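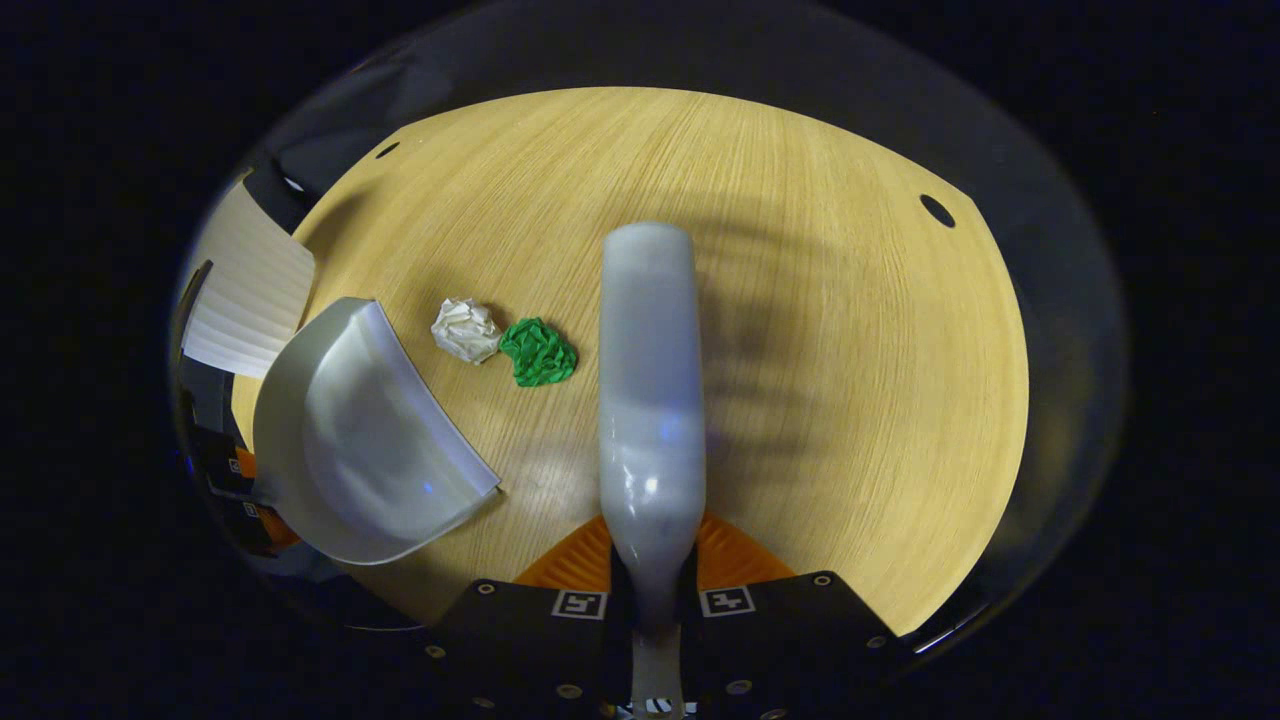
Ticket 615: Sweep task, claimed gain from hand-held demonstrations

Last updated: January 23, 2018
Print this page | E-mail this page

Status: open (reopened by C. Cozma)
Raised by: Shabani Nyaga
Component: Rusu policy, paper-ball sweep
Site: Nikstead

Problem as reported
The policy trained on hand-held gripper demos does well on the round table and badly on the square one. Shabani puts it down to the table height. The draft says the method "transfers across work surfaces". Both can't stand.

Comment, Cornel Cozma
I reopened this. Closing it with "recalibrated, looks fine now" is no good to me. What was recalibrated, and against what? The draft leans on 2,000 demos and I would like to know how varied they are before I believe the word "transfers".

I went through a batch from the round table. White scoop on the left, a white ball and a green ball of crumpled paper just off its front edge, stack of white paper or card behind. If most of the set looks like that, the policy may have learnt where the scoop goes and very little about sweeping.

Comment, Shabani Nyaga
Scoop position was meant to be changed between demos. I have the instruction sheet. I can't show that people followed it.

Comment, Estela Barrientos
Two things I'd check before blaming the table.

1. Tags. The poses at Nikstead depend on both square tags on the gripper housing being read. Please log dropped detections per demo. The Ulport export hides them by filling the gaps, so use the raw files.

2. Lens. The view bends a lot towards the rim, and the grain in the wood bends with it. If the crop is different on the square table, we are comparing two crops and calling it two tables.

Comment, Shabani Nyaga
Raw files done. Dropped detections are about the same in both sets. The crop was different. Fixed, and reran the square table: 9 clean sweeps. Before the fix it was 8.

Comment, Cornel Cozma
So the crop bought us one sweep. I wouldn't put that in a paper, and I wouldn't call it a fix either. Who decided what counts as clean? If it was the person who trained the policy, score them again.

Comment, Maricica Mihăilă
I can score them from the recordings without the run names. Please tell me whether a ball resting on the lip counts. The protocol says "in the scoop" and stops there.

Comment, Cornel Cozma
On the lip is a fail. Apply that to the old runs too, including the ones Sarham has already quoted in the slides.

Still to do
- Blind scoring of both sets (Maricica)
- Plot of scoop start positions over the whole demo set (Shabani)
- Rerun with the scoop on the right and the finger starting from the same place (Shabani)
- Take "transfers across work surfaces" out of the draft until the above is in (Estela)

Ticket stays open. Please don't close it on a verbal report.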